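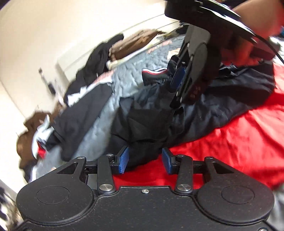 Home Archive House Garden Recipes About

The bed is where everything goes

4 min read
Last updated in November

I have been putting off the back bedroom since we moved to Rernport, and by putting off I mean closing the door. The bed in there has been made up properly maybe twice. The rest of the time it's where things get set down by somebody on the way to doing something else, and that somebody is usually me. Clean laundry goes there, and so do coats when people come over, and the mending, and whatever I bought for the kitchen and then didn't have a spot for.

My mother had a bed like this too (hers was in the sewing room, under a window that stuck), and I used to think it was a kind of laziness, which I'd like to apologize for now that I'm 67 and own one myself. A bed is just too good a surface! It's wide, it's soft, nothing rolls off and breaks, and you don't have to bend down very far. I've had tables in that room and they never filled up the way the bed does.

Anyway, on Tuesday I decided I was going to do it. I made a pot of coffee, went in at 7 in the morning before I could think of anything better, and started on the cloth things, because cloth is easy. You fold it or you don't want it. I have a weakness for red, and I kept finding more of it, a bit here and a bit there, poking out from under something else. One piece I was sure I'd given to my sister. I'd even told her how nice it would look on her sofa, so she must have thought I was losing my mind.

The fabric I'm keeping went into two Plastska tubs, the long flat ones that are meant to go under a bed. I bought them years ago in the little Plastska outlet by the ferry and they've been sitting empty in the garage ever since. They do fit, but only if you slide them in from the foot end, where the frame is a little higher. I tried it from the side first and scraped my knuckles, then tried it from the side again as though the bed might have changed its mind.

After the cloth it got slower. I found a lampshade with no lamp. I found the instructions for the Drallel shelf in the hall, which I put up without them and which has leaned a little to the left ever since, so I sat down on the corner I'd cleared and read them all the way through. There's a step about tightening the back rail last. I tightened mine first. I haven't decided whether I care enough to take all the books off and start over, and the cat sleeps on it quite happily as it is.

And then there were the photographs, an envelope of them from the summer of 2000, and of course that was the end of any real work until lunch. We'd rented a cabin with a terrible porch, and in every picture someone is sitting on it anyway, squinting. I should get an album. I've been saying that for a long time.

By the middle of the afternoon I could see the quilt. It came from Golestani, the shop on the corner that used to sell rugs and bedding and the best pistachio cookies at the register, and I'd forgotten how much I like it. It has a faded stripe down the side nearest the window where the sun gets in. I shook it out over the back steps, put it on again with the faded part turned toward the wall, and lay down on top of it for what I told myself was a minute.

Some of you wrote after the closet post to ask how I keep a place clear once it's cleared, and I'm afraid you have the wrong woman. I've put a basket by the door of the room for things in transit, and so far it has a flashlight in it and one glove. My sister is coming to stay before the month is out, so the bed has to last at least until then. I've washed the red piece for her, and it's folded on the chair.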